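The Back Table at Jarklow
Gallery, page 3

Welcome to the third page of our gallery. On the first page you found the hallway and the coat hooks, on the second one the kitchen shelves that Borghild Haugen painted. This page belongs to the back table, where the small things are sorted, repaired and put into boxes. I am Marit Lundgren and I look after the pages of the house. English is my third language, so if you see a mistake in the text, please write to me and I will correct it with pleasure.

The room at the back was a storage for many years. When we took over the house in September it was full up to the window with garden chairs, paint tins and an old organ that did not play. Teófilo Taipe and I carried everything out in two weekends, and the organ went to a man in the next town who wanted only the pedals. After that we washed the floor three times. The fourth time the water stayed clean.

The walls we painted in a very light grey. Gunnel Öberg wished for yellow, and we tried yellow on a piece of board, but small parts are hard to see against it when you are tired. The grey is quiet for the eyes. The paint is one ordinary can from the hardware store and it covered the room in two coats. It is smooth now, and I like to touch it when I go by, although I ask the children not to.

Then there was the question of the tabletop. The table is white and it scratches easily. We had first a green plastic cloth on it, with a pattern of lemons, and everything rolled on this cloth. Screws rolled, beads rolled, pencils rolled to the floor. Torunn Grønli proposed cardboard. She took a big carton from a delivery, opened it along the glued side and laid it flat. The folds can still be noticed under your hand, but for our kind of work this is no trouble, and small things stay where you put them. Push the cardboard completely to the wall, otherwise there is a gap and the gap eats washers.
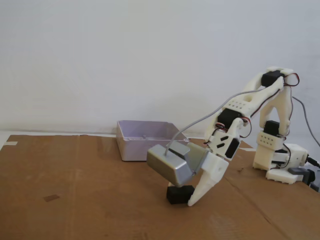
We use tape at the edges when a sheet begins to walk. Painter's tape is good, packing tape is too strong and takes the top layer of the paper away when you remove it. A sheet of cardboard lasts with us some weeks, sometimes a full season. It becomes marks from glue and pencil and coffee, and when it is too ugly we turn it to the other side. When both sides are ugly it goes in the blue bin and we cut a new one.

The boxes are the second important thing. Before we had boxes, we used jam jars, and the jam jars looked very nice on the shelf. But you cannot put your hand in a jam jar and find one particular spring at the bottom of it. An open plastic box with low walls is much better. You see from the top what is inside, you can tip it, you can wash it in the sink with warm water and a little dish soap. Rounded corners are practical too, the dust does not sit there so firmly.

We have 24 boxes in the room. Most of them came from the Björklund shop when it closed its sewing department, and 12 are a gift from Gunnel, who had kept them under her bed with Christmas ribbon inside. They do not match. Some are clear, some are a little milky, some have a faint colour you see only when you hold them beside a white one. I thought in the beginning that this would bother me. Now I find it useful, I say "the blue one" or "the one with the crack" and the person knows which I mean.

A few words about how the sorting is done, for the people who have asked by mail.

Only one box stands open on the table at one time. You place it to the back, near the wall, so that your sleeve does not catch it. The unsorted things you keep in front of you on the cardboard. When you find something that belongs in the box, you put it in. When it does not belong, you leave it and continue. After the first round you take the next box. It sounds slow, and with two boxes it is perhaps slower than the free method, but with eight kinds of buttons you will be grateful.

Leave the lids on the shelf. We tried to keep every lid under its box and the boxes were sliding.

Put the label on the short side. On the long side it disappears when the boxes stand beside each other. Teófilo writes the labels with a soft pencil on paper tape, and his letters are so beautiful that we have not dared to replace even the wrong one. It says "hinges" and there are no hinges in it since last winter, there are curtain rings.

Things which belong to no box go to the Saturday tray. This is an old baking tray. Every Saturday after the coffee we look through it together and decide. Some objects have been in the tray for a very long time. There is a brass part with a thread on both ends which four visitors have recognized with great certainty, each time as a different thing.

About the light: the table has daylight from the side until the afternoon, and the lamp is needed after four o'clock in the dark months. I have bought a cooler bulb for it. Borghild says it makes us all look like fish. For sorting of grey thread from dark blue thread I will defend this bulb, but for drinking coffee she is right and we now drink it in the kitchen.

About the counting: last month Gunnel wanted to know how many buttons we own, so she and Torunn counted the shirt buttons one evening. There are 254. They have not started with the coat buttons.

Some of you have asked also if you can bring things. Yes, please, but small quantities, in a bag you can carry with one hand, and no batteries or broken glass. Cardboard we take always, if it is flat and dry and was not around food. The best size is one that covers a table without a joint in the middle. From the furniture people you can often get such a sheet if you ask in a friendly way before noon.

The door to the back room is the second on the left, after the stairs. It sticks a little in wet weather, you must lift the handle and push.

The next gallery page will be about the window bench and the cushions, which Torunn is sewing from the curtains of the former dining room. She has finished three and is not satisfied with the zipper on the second.

Text by Marit Lundgren
Back to page 2: Kitchen shelves
Back to the front page of Jarklow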